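Cluvo 桌面小物数据集 说明文件

版本:0.3
维护人:Arben Nikolovski
更新日期:2018年4月1日

一、这个数据集是什么

Cluvo 收集的是桌面上的小型收纳用品,主要是带盖的小桶、小盒、小罐和笔筒。我做这个数据集,是为了研究人们怎样整理书桌和餐桌:什么东西留在桌上,什么东西要放进盖子下面,什么东西最后还是被丢掉。

中文不是我的母语,这份说明是我自己写的。如果有句子不自然,请写信告诉我,我会在下一版里修改。术语方面我尽量使用同一个词,例如“小桶”总是指带盖、能竖直放在桌上的小容器,不指水桶。

二、内容和规模

全部图像共 3,000 张,其中 869 张只有一件物品,桌面其余部分没有别的用品。剩下的图像有两件或更多物品。物品一共有 300 件,分成 49 个类别。类别表放在 categories.txt 里,每行一个类别,先写中文名,后写英文名。

图像按地点分成三个文件夹:

Petek:家庭书桌。桌面颜色比较深,物品常常放得很近。
Vostoren:办公室的公用桌。文具比较多,也有杯子和纸巾盒。
Cinddale:白色大桌面。大部分是单件物品,适合看外形和颜色。

三、单件物品的图像

在 Cinddale 文件夹里,颜色是标注时最费时间的一项。白色、米色、象牙色的用品有很多,放在白桌面上容易混在一起。我的做法是先看桌面的颜色,再看物品的颜色。如果物品比桌面明显更暖,就标“米色”,不标“白色”。下面这个带盖小桶就标为“米色”,表面标为“光滑、有光泽”,形状标为“圆角方形”。
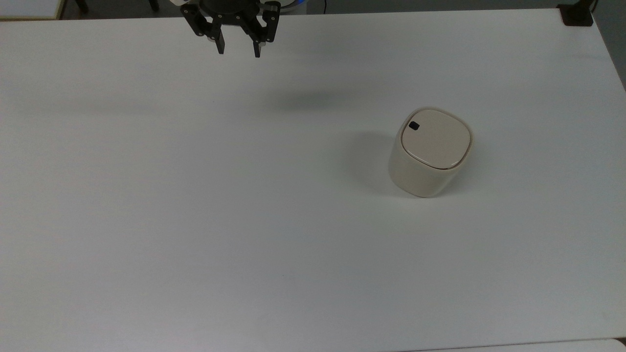
四、标注的字段

每件物品有下面这些字段:

名称:用类别表里的名字,不要自己造新词。
颜色:只写主要的颜色。如果盖子和桶身颜色不同,两个都写,中间用斜线分开。
形状:圆形、方形、圆角方形、其他。桶身上下宽窄不同的时候,加写“有斜度”。
表面:有光泽、无光泽、不确定。
盖子:有、无、看不清。
姿态:竖直、倒下、倾斜。
材料:塑料、金属、木、纸、布、不确定。
备注:可以空着。

请注意,“看不清”和“不确定”是正式的值,可以放心使用。我宁愿看到很多“不确定”,也不愿意看到猜出来的答案。特别是材料这一项,有些塑料和上了漆的金属在图像里很像。

盖子的种类(翻盖、按压、摇盖)在这一版里没有标。很多小桶的盖子合着的时候外形差不多,只看一张图像不能判断它怎样打开。以后如果有打开状态的图像,我会考虑增加这个字段。

五、几个容易弄错的类别

桌面小桶和储物罐:两者都可以有盖。买来时作为垃圾桶卖的归“桌面小桶”,用来放食物或棉签的归“储物罐”。这个信息来自物品登记表,不能只凭外形决定。登记表里没有写的,归“带盖容器(其他)”。

笔筒和杯子:有把手的归“杯子”,即使里面放着笔。没有把手的看登记表。

纸巾盒和收纳盒:顶部有抽纸口的归“纸巾盒”。没有抽纸口的归“收纳盒”。

影子不标注。白桌面上的影子有时候比较淡,边缘不清楚,画轮廓时请不要把它算进物品里。第一版里有一部分轮廓画得太大,0.2 版已经改过,但 Petek 文件夹里可能还有没找到的。

六、文件结构

images/ 图像,分三个子文件夹
labels/ 标注,每张图像一个文件,文件名和图像相同
items.csv 物品登记表,包括编号、类别、购买时的用途
categories.txt 类别表
CHANGES.txt 修改记录

items.csv 使用 UTF-8 编码。用某些表格软件直接打开时,中文会变成乱码,请用“导入”功能并且选择编码。

七、适合和不适合的用途

适合:物品分类,颜色和形状的识别,整理习惯的小型研究,课堂练习。

不适合:测量物品的真实大小。图像里没有放尺子,登记表里也没有尺寸。也不适合比较品牌,因为我没有按品牌选择物品,有些类别里同一家的产品比较多。

另外,厨房用品很少,浴室用品完全没有。如果您的工作需要这两类,这个数据集帮助不大。

八、已知的问题

1. Vostoren 文件夹里有少数图像重复,文件名不同但内容相同。
2. “米色”和“浅黄”的界线不够清楚,两个标注人的意见有时候不一样。
3. 倒下的物品太少,“姿态”字段很不平衡。
4. 英文类别名的单数和复数没有统一。

第 2 个和第 4 个问题计划在五月的版本里处理。重复的图像我会先列出名单,暂时不删除,这样旧的实验还可以重复做。

九、怎样报告错误

请写明文件夹、文件名和字段名,再写您认为正确的值。一封信里可以报告很多个错误,不需要分开写。如果是轮廓的问题,请附上您改过的标注文件,我检查以后会把修改写进 CHANGES.txt,并写上您的名字。不想留名字的话,也请在信里说明。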